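Sturkeo 2 adds soft-object grasping to the simulation kit

Perner has released version 2 of Sturkeo, its simulation kit for parallel-jaw grippers. The update replaces the old rigid-body household set with 104 objects, a portion of which now deform under load. We ran it for most of October on a desktop machine with one graphics card. Installation took an afternoon, nearly all of it spent on the license server.

The camera can be fixed to the world or to the wrist. We used the wrist view throughout, as most of our grasp policies are trained on it.
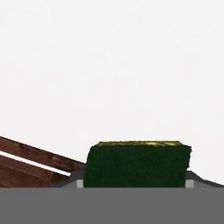 Simulation tools / Review

The scouring sponge, dark green with an olive-yellow top layer, was the object we used most. Its outline is slightly uneven, and the light gray fingertip pads read clearly against the darker finger housing. Surface texture on the green part is fine enough to be useful for training. The plain off-white background is less so, and users who need clutter will have to supply their own.

Contact behavior is the main reason to upgrade. In version 1, a soft object was a rigid block with high friction. Now stiffness and damping are set per object in a text file. Mohcine Ait Brahim ran 111 grasp attempts on the sponge with default values and logged finger force on each. The readings were consistent between runs, but the defaults are too stiff for a wet sponge and should be lowered before use.

Two complaints. Sanaa El Khatib found that changing the wrist camera's field of view resets the lighting file without a warning. The export tool also drops object names, so segmentation labels must be matched by hand. Perner lists both as open issues.

A single-seat license is $849 and includes one year of updates. The Lamrani gripper model is included; the Eleck model is sold separately.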